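How to Get Soap Film off a Bathtub Without Scratching It

I love a long soak, and I love it twice as much in a tub that squeaks when you run a finger along it! If yours has gone dull and a little grabby underfoot, you're probably looking at soap film. It builds up so slowly that you stop noticing, and then one day the light hits it and – well, you're on this page.

What you need

White vinegar, dish soap, baking soda, a spray bottle, a soft cloth and a jug for rinsing. Check your tub maker's care notes first. Vinegar is fine on most acrylic, but keep it off natural stone and worn enamel, and never use it with bleach or anything that contains bleach.

Mix the spray

Warm 300 ml of vinegar until it's comfortable to touch, pour it into the bottle, then add 50 ml of dish soap. Tip the bottle gently from side to side. Shake it and you'll be spraying foam all afternoon (ask me how I know).

Spray and wait

Open a window and rinse the tub with warm water to clear out hair and grit. Spray the sides from the bottom up, then the floor of the tub. Leave it for 15 minutes. Go make coffee.

Wipe it down

Use small circles and light pressure. My old tub in Kekbridge had a gray band at the water line that I'd scrubbed at for years, and it came away on the second pass with a plain cotton cloth. I was thrilled! For stubborn patches, rinse off the spray, then rub in a paste of baking soda and water with your fingertips.

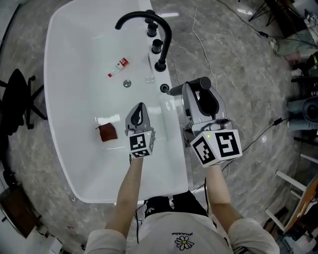 White tub with a black faucet set and a round chrome drain stopper.

Mind the fittings

Black finishes show every water spot, and some of them hate vinegar. Wash those with a drop of dish soap in water, then dry them right away. Lift the stopper if yours comes out, and wipe underneath – there's usually a ring of gunk hiding there.

Rinse and dry

Rinse twice, working from the rim down, and buff with a dry towel. After that, a quick wipe following each bath keeps the film from coming back, and I only get the spray bottle out every 2 weeks or so.

Posted by Léonie Delaunay, 5 April 2026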